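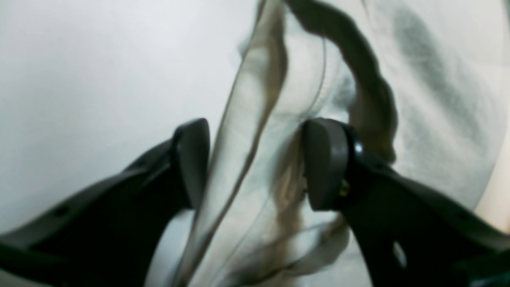 Speaker notes: care of the gripper on the Findard textile cell

Slide 1. Good morning. I speak on behalf of the maintenance section at Nulludar. My subject is one cell, Findard, and in particular the two fingers with which it handles sheer fabric.

Slide 2. Fingertip pads. The pads are dark grey with rounded tops and are treated as a matched pair. Both are replaced together, even where only one shows wear. Operators wipe them with a lint-free cloth at the start of each shift. Solvent is not to be used. (Pause for questions from the Birhane site, which runs an older pad.)

Slide 3. Closing gap. Sheer cloth bunches readily, and a fold caught between the pads will be read by the controller as a thicker material. The gap is therefore checked on a single layer, laid flat. Results are entered in the Tindeo log under item 17.

Slide 4. Joint and fasteners. Inspect the black ring behind the pad for lint, then the small brass-coloured screw on the side of the finger. If the screw has moved past its paint mark, isolate the cell and call maintenance — operators should not retighten it themselves.

Slide 5. Wrist camera. Clean the lens last. Confirm that both fingertips are in view before releasing the cell to production.

Slide 6. The revised checklist has 9 items and takes effect in October. Copies are at the back of the room.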